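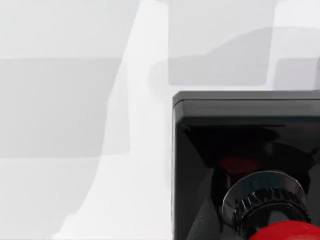

Rain barrel sign-up for the Sakley neighborhood closes at the end of August. The town will cover the cost of one barrel per household, up to 200 households, and there were 17 spots left when this issue was put together. If you already have a barrel from the first round, you can still ask for a replacement spigot or lid. A leaf catcher should sit directly under the downspout. Flat screens clog faster under the maples on Gellideck Road, and several people there have switched already.

Barrels will be handed out on Wednesday from 4 to 7 p.m. in the lot behind the old Kelitz building. Bring a printed or phone copy of your confirmation. They do not fit in the trunk of most small cars, so plan on a pickup or a friend with one. Esben Thoroddsen has offered his trailer for anyone on the north side of Tarigan Street. Call the office to get on his list.

Please set the barrel on a level base before you connect it. Two rows of concrete block work fine. A full one is heavy and will tip on soft ground. Water from the barrel is for lawns and flower beds only. Do not drink it or fill a wading pool with it.

Qistina Halim is keeping the list of people who want help cutting a downspout. The job takes 2 people and a hacksaw. She would also like to hear from anyone with a spare ladder.

The overflow hose must point away from your foundation and your neighbor's. We had three complaints last year, all on the same block. Barrels have to be drained and turned over before the first hard freeze.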